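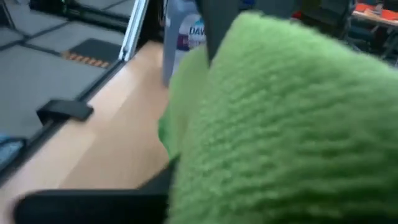 Figure 4.1 Soft green fabric on a light wooden tabletop.

Chapter 4
Where Your Payment Goes at Night

When I started at the Dulten Savings Bank I thought a transfer was a bit like posting a letter: you dropped it in and off it went. My first week in the payments room put me right (and I still have the notebook, tea stains and all!). Most of what we moved sat in a file until the evening, and then the whole file went off in one go.

That's batch processing, and you'll meet it in nearly every bank you work for. In this chapter I'll follow one small payment, 33 pounds from a customer in Damville to a plumber in Grarkent, and we'll stop at each place where it gets checked, held or written down. Have a pencil handy, as you'll be filling in the ledger yourself by section 4.3.

I've kept the sums small. A real evening file at Dulten held 2,000 payments, and I don't want you adding those up by hand – I did it once, in August, with the fans broken, and I wouldn't wish it on anyone.

You'll need two words from Chapter 3, clearing and settlement. Clearing is the banks agreeing who owes what. Settlement is the money moving. Students mix them up all the time, and so did I, so go back and reread those pages if they've gone a bit foggy. 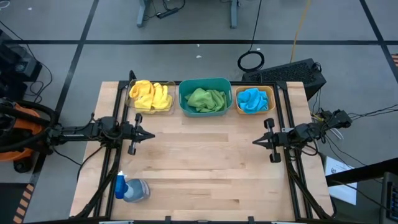
4.1 The cut-off time

Every batch has a moment when the door shuts. On the Aguiar system, which we'll use all through this book, it's 18 minutes past five, and a payment keyed in after that waits for the next working day's file.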